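Lab notebook, April — bin cell
Reading time: 1 min

Good morning on the cable rules! Tove and I rewrote the check for the dress pack: jog wrist to both limits at slow speed, watch the loop, only then hand over to auto. Pendant stays within reach, lead clear of the arm. Clamp on the bin gets checked at every restart — Troels wants it on the sheet, and I agree.

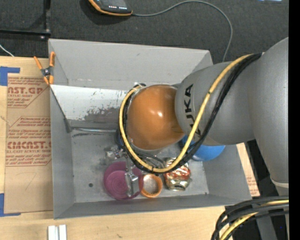 p. 53

Next: how much slack the yellow cable should have over the bin. Ask Grímur.

Comments
Tudor: Love the slow jog step. Add it at Erncombe too?
Keegan: Yes please!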